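From: Gareth Dobson
To: shelving list
Date: 10 Dec 2022
Subject: Re: Wobbly alcove shelves

Maureen Whitlock wrote:
> Mine sag in the middle. Would a third bracket help,
> or do I need thicker board?

Thicker board, I'm afraid. My alcove is 162 cm wide and I spent August pretending 18 mm pine could cope. It could not — the cookbooks now lie in a gentle valley.

Do check the wall too. Mine is mostly old filler and optimism. Slotted brackets at least let you shuffle things level afterwards, and glue is no substitute for a screw.
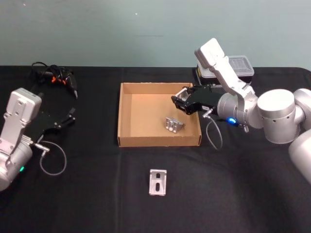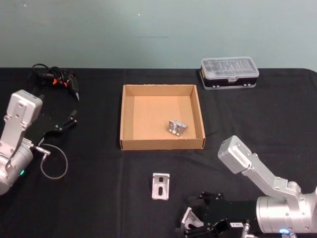
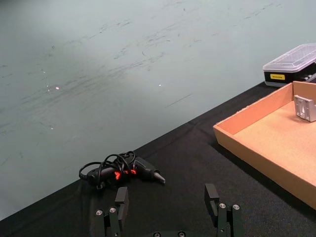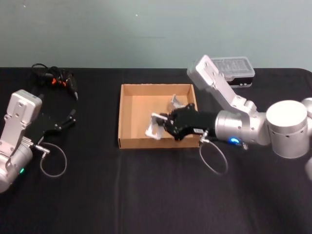 Pauline Lockwood reckons a batten along the back would cure the sag for the price of a sandwich, and that I should have asked her in August.

Gareth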